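The Trouble With Orange
It came late to the language, it is hard to mix and many people do not want it on their walls. A season with those who work with it anyway

By Bethel Teshome

The first customer wanted the color of a pumpkin. Eduard Oravec asked her which pumpkin. She laughed, and then she saw that he was serious and waiting, and she took out her phone and looked through her photographs until she found a soup.

"Soup is no good," he said. "There is cream in soup."

Oravec mixes paint at Edamel, a shop on the canal side of Lornik, and has done it for 13 years. The shop has a machine that reads a color from a piece of cloth or a chip of plaster and prints the recipe. He uses it for the grays, the creams and the greens. For the oranges he uses it also, but afterward he stands with the open can near the window and puts in a little more of something with the end of a stick. I asked him what the something was. Mostly it is a brown, he told me, and sometimes a very small quantity of blue, which I did not believe until he did it in front of me.

I started to visit him in September, when I moved into an apartment with one orange wall. The previous tenant had painted it and the landlord had forgotten it. My friends, when they came in, all said something about the wall before they said something about the view. Two of them offered to help me paint over it. I began to wonder why one color should receive so much attention, and why so much of it was a kind of pity.

A word from a fruit

English had the fruit first and the color after. For a long time people who spoke the language had no separate word for what is between red and yellow, and they used the names on both sides of it. This is why a robin is said to have a red breast. Anyone who has seen a robin in winter knows that the breast is closer to rust, or to a brick in the sun, but the bird got its name before the other word was ready. Red hair and red foxes have the same explanation. Old English could put the two neighbors together and say something like "yellow-red," and this was enough for people who did not often need it.

Then the fruit arrived from the south, with a name that had traveled through Sanskrit, Persian, Arabic and several others on the way, and which lost a letter at the front somewhere in the journey. After some generations, people began to use it for cloth.
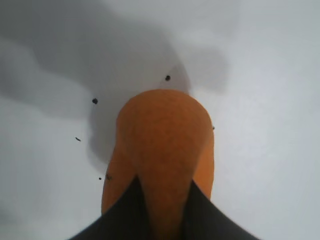

Orange at close range, deeper in tone toward the top and more yellow on the left side.

My own first language did a similar thing, but with a different fruit name. In Amharic we say birtukan, a word that came through the Arabic and has in it, if you listen, the name of Portugal. The color is made from the fruit with a small ending. When I was a child I thought that the country had been named for the oranges. My teacher corrected me in front of the class and I remember the correction better than I remember anything else from that year.

Oravec, who is Slovak, has the two things separate. The fruit is pomaranč and the color is usually oranžová, borrowed from another direction. He finds it strange that the English use one word for both. "You say orange orange," he said. "It sounds like somebody is stuck."

What the dyers knew

Asnakech Worku has never mixed paint. Her material is wool, and she dyes it in a rented garage behind the bus station in Makport, in steel pots which were made for cooking in schools. She sells the wool to weavers and to a smaller number of knitters, whom she describes as more difficult.

To arrive at orange she has two ways. In the first she uses madder root, which gives red, and keeps the pot cool and the mordant weak, so that the red stops early. In the second she dyes the wool yellow and lets it dry, and then puts it for a short time into the red. The second way is slower but she prefers it. The yellow stays under the red, she says, and when the yarn is moved in the light you can find it again.

She showed me two skeins, one from each way, and asked me which was which. I was wrong. She was not surprised, and told me that her own daughter is wrong half of the time. Then she put them on a shelf with the others, and I saw that the shelf went from the color of straw on the left to the color of dried blood on the right, and that I could not have said at which skein orange began.

This is the real difficulty, I think. Blue is very wide. You can make it lighter or darker for a long time and it is still blue. With orange you have a narrow piece of land. Add a little white and people call it peach or apricot or salmon. Make it darker and it is brown, and here is a thing that took me several evenings to accept: brown is only a dark orange. If you take a brown square and put it alone in a black room with a strong light on it, it will look orange. Brown needs something brighter next to it to be brown.

Chaltu Abera, who teaches drawing to adults in the old customs house, proves this to every new class. She cuts a small hole in a sheet of black card and asks the students to look through it, with one eye, at a chocolate wrapper under a lamp. There is always someone who takes the card away and looks at the wrapper directly, and then puts the card back.
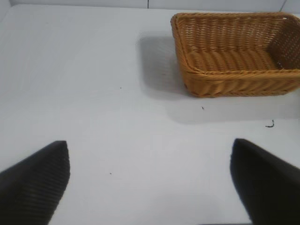 Her students also do an exercise with shadows, and this one gave me the most trouble. You paint an orange object with no orange at all on the side away from the lamp. The beginners reach for black, and the shadow becomes green and dirty, like old brass. Abera makes them throw it away. She wants them to go through the brown and into a kind of violet, and to look for the place at the bottom where the table sends its own color back up. I attended three evenings and produced one acceptable shadow. It is in my kitchen now, on the orange wall, where it is difficult to see.

I asked her if she liked the color. She thought about it for longer than I expected. "I like it on other people," she said.

The wall that sells the room

Most of those who reject orange have never lived with it. This is the opinion of Abrehet Woldemariam, who furnishes apartments for rent and keeps, in an office above the Tesfamariam bakery, a cabinet with around 500 painted cards. The orange drawer is the cleanest one. Nobody puts their hands in it, so the cards have kept their corners.

She does not blame her clients. Orange has been given many jobs where it must shout — the traffic cone, the life vest, the price sticker. We learn as children that it means be careful, or cheap, or both. A person who comes home tired does not want to be warned by the living room. But she has a method, and I will give it here because it cost me nothing.

She never puts the color opposite the window. She puts it on the same wall as the window, so that it stays in its own shade during the day, and in the evening the lamps find it. She never puts pure white near it. The white must have some yellow or some gray inside, or the two will fight. And she asks for the paint to be mixed one step browner than the client has chosen, which the client does not notice and which Oravec, when I told him, said he has been doing for years without being asked.

There is some commercial sense in this too. In one building near the port she furnished two apartments on the same floor, with the same sofa and the same price, and one of them had a corridor in a burned orange. The orange one was rented in 10 days. The other waited until the price was reduced by 300. She does not claim that this proves anything. Possibly the first one had a better kitchen light.

A can with my name on it

On Sat 1 February I went back to Edamel to buy paint. I had decided to keep the wall, but it had a scratch from the move, as long as my arm, and the white plaster was showing. I brought a piece of the old paint in an envelope. It had come away from behind the radiator and it was the size of a stamp.

Oravec put it in the machine, read the paper and made a face. Then he mixed what the paper said and took it to the window. The day was cloudy, so he also took it outside, and we stood on the pavement with the can between us and the little piece of paint on the end of his finger. He said it was too clean. The old wall had years of somebody's cooking in it.

He put in the brown, and waited, and put in the blue.

I painted the scratch the same evening. In daylight I can find it if I stand by the door, and from the sofa I cannot. The can is under the sink with half of the paint still in it, and on the lid, where the name of the color should be written, he has written my family name and the word "wall."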